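Shop > Storage > Baskets > Lirnesent Open-Weave Basket

New In Kitchen Storage Sale Contact

Lirnesent Open-Weave Basket, Pink

I've had two of these at home since January, and I only started selling them once I'd put mine through a lot of snack duty! It's a plain rectangular plastic basket with an open weave, so you can see what's in it from the side and crumbs fall through when you shake it over the sink.

I keep mine on the table for small packaged stuff (granola bars, tea, those little packets that slide to the back of the shelf and die there). It weighs 195 grams and comes in pink. I asked Praltstead about a green one and they said maybe.

If you want something stiffer, the Kallow wire-mesh basket is taller and narrower, and I like it for things that stand up.

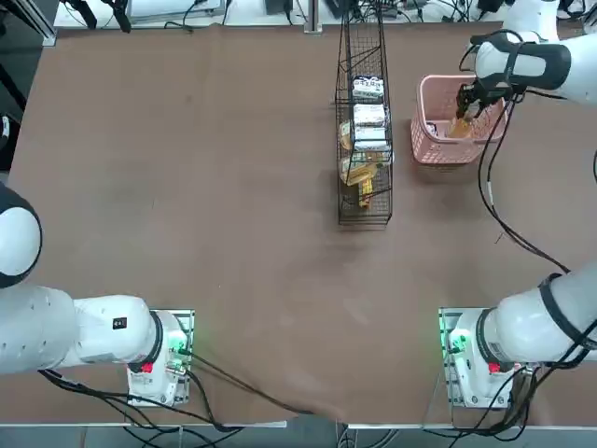 Washing is easy, just warm water and a soft brush. Please don't put it in the dishwasher, I warped one that way and I'm still a bit sad about it. Orders over 100 dollars ship free, and you can mix baskets however you like.

Comments

Olga Quezada: Bought the pink for my craft table, love it. Does it stack?

Celeste Aravena: Mine nest when they're empty, Olga, but I wouldn't stack them full.

Paredes: any news on the green??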